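Living with a counter arm: kitchen tips after a summer with the Skalport 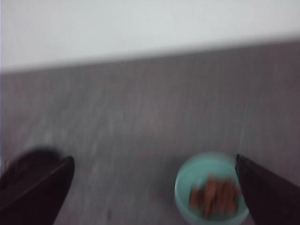 Most of the questions we get about the Skalport are about what it can do out of the box. The better question is what you need to change in your kitchen so it can do those things twice in a row. We rented one from Pekton in August and kept it through the winter, and these are the notes we made along the way. Skip to the end for what it costs and who should bother.

Clear a lane first

The arm needs an open stretch of counter in front of it. Ours works best with nothing between the base and the wall except the thing it is supposed to pick up. Canisters, paper towel holders and mail all have to go somewhere else. Yanling Hao, who tested the same model in a smaller apartment, gave up half her counter and moved the toaster to a cart. If you can't spare that much, buy the wall bracket when you order. Adding it later means taking the base apart.

Wipe the counter before a job, then let it dry. Water spots and smears on a gray or speckled counter confuse the wrist camera more than you would expect. Ours would stop and ask for help over a streak of dried dish soap. Use a damp microfiber cloth with no spray. Polish makes it worse under bright lights.

Bowls and plates

Pick bowls in a plain color that is different from the counter. White on white and gray on gray are both trouble. Pastels are fine if the lighting is even.

Bowls with a rolled rim are easier for the fingers than thin straight sides. Heavy stoneware is too much for the stock grip setting, and a full soup bowl should not be on the list at all. The app lets you raise the grip force, but we cracked a small dish that way and went back to the default.

Keep bowls a hand's width from the wall. The wrist is bulky and needs space to turn. If a bowl ends up against the wall, the arm will try from the front, then from the side, then quit with a chime. You can turn off the chime under Sounds.

Snacks and dry food

Portioning snacks is the job we use most. The arm moves pieces from a storage tub to a bowl, one pinch at a time. It is slow. A child's afternoon snack takes a few minutes, so start it before anyone is hungry.

Stick shapes are the easiest: breadsticks, pretzel rods, cut granola bars. Line them up in the tub so they all point the same way. When they are crossed over each other the fingers grab two, drop one, and go back for it. Round crackers are fair. Nuts and raisins need the scoop, sold separately. Don't ask it to handle anything sticky or frosted, and keep it away from chips. You will get crumbs.

Don't overfill the bowl. Stop when the pieces reach just under the rim. Anything above that tends to get knocked out when the fingers come back over.

Cleaning the fingers

The fingers pull straight off once you press the tab at the back. Wash them in warm water with dish soap and dry them fully before you snap them on again. The manual says the top rack of a dishwasher is fine. Shufen Cui ran hers through every night and found the finger pads went shiny and lost grip in under two months, so we wash ours by hand.

Keep a second pair if you handle raw food at all, and mark them with a bit of tape near the tab. Replacement pads come from Flarell and fit without trimming. The store-brand pads we tried were a little thick and the fingers would not close all the way.

The wrist camera has a flat cover. Wipe it with a dry lens cloth every few days. Grease builds up on it even if you never cook near the arm. If the picture in the app looks soft when the arm is still, clean the cover before you do anything else. Some blur while the arm is moving is normal and doesn't affect the grip, as it takes its final reading after it stops.

Lighting

Even light matters more than bright light. Under-cabinet strips work well. A single bulb behind the arm throws a shadow right where it is trying to look. In the afternoon our window puts a hard line of sun across the counter, and we lower the shade before running a job.

Teaching it a new task

You hold the wrist and walk it through the motion. The app saves each pass. Two passes is the minimum, but we got much better results with five or six, moving the bowl a few inches each time. Go slower than feels natural, and pause before the fingers close.

Name your tasks clearly. We had three called "bowl" and deleted the wrong one. There is no undo. Memory holds 74 tasks, which is plenty.

If a task that used to work starts failing, check the base clamp. Ours loosened a little over the winter. A quarter turn fixed it, and we now check it when we change the kitchen sponge.

Small things worth knowing

Unplug it before cleaning the base. The standby light stays on for a while afterward.

Keep dish towels out of reach. It will pick up a corner and drag the whole towel along.

Put the power cord behind the arm and tape it down. The loop that comes in the box is too long for most counters.

Cats are interested in it. The stop button is on the side of the base, and everyone in the house should know where.

Cost and the rental plan

Pekton charges 251 dollars a month with a two-month minimum, and that covers repairs. Buying outright is several times that before the scoop and the bracket. Installation took a man named Iolo Jarman most of a morning, including leveling the base, and he left a printed sheet that was more useful than the manual.

Support answered us within a day each time we wrote. The one repair, a noisy wrist joint, took around 2 weeks by mail, and they did not send a loaner. The rental charge was credited for that period after we asked.

We would rent it again for a household where someone has trouble with fine hand work, or where the same small job gets done many times a day. For a cook who just wants help with dinner, it is too slow, and it takes up the best part of the counter. Qianru Peng's review of the older Pan model reached about the same place, though hers had no wrist camera and needed the bowl in exactly the same spot every time.

If you do order one, ask for the short cord and the spare finger set up front. Both ship free with a new rental and cost extra afterward.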